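4. Planning the Equipment for the Table Tasks

The tasks in this study use kitchen things on a bare table, seen from a camera at the wrist of the arm (Figure 1).

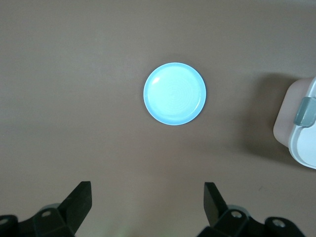 Figure 1. Wrist camera view with both fingers open, a light-blue plate and part of a white container with a latching clip.

4.1 What we had to buy

At the start of the project we made one list with everything the bench would need, and we divided it into three groups: the arm with its gripper, the small parts that wear out, and the objects. The first group took most of the money, as expected. It was the other two groups where our first plan was weak.

For the gripper we asked for offers from Hulness and Curside. The Curside offer was lower for the gripper itself, but spare fingers were sold only as a full set with the brackets. Hulness sells the fingers alone. We expected to change fingers more often than any other part, so we compared the two offers over the whole project and not only at the day of purchase. On this basis we selected Hulness. The delivery time was given as 90 days, and we planned the first recordings for August accordingly.

4.2 Objects

Plates and food containers are cheap, and for this reason they were forgotten in the first budget. A low plate and a container with a clip on the lid ask for different things from the gripper. The plate has only a thin rim to hold. The container is much taller, and its clip must be moved separately if the task includes opening. We therefore reserved about 700 dollars for objects, including replacements. Every object was bought together with at least one identical piece, so that a broken one would not stop a series – shops change their products often, and the same plate may not be found again.

4.3 Table and light

The table surface was also a planning question. Josphat Khaemba proposed a matte top, and we accepted it although it cost more than the glossy one. Glossy objects can still show a bright spot of light, as on the plate in Figure 1, but the surface around them stays even. No extra lamps were bought in the first round. The money was kept for a second wrist camera, which Awuor Mfaume had asked for as a spare.

4.4 Changes to the plan

The budget was reviewed after 6 months by Esther Tanui and Gitau Bakilana. Two lines were increased, spare fingers and cables, and the line for software licenses was reduced. We recommend to other small laboratories that they keep a separate line for wear parts from the beginning – in our case these costs were first booked under general supplies and were difficult to follow later. The final amounts for each group are given in the appendix.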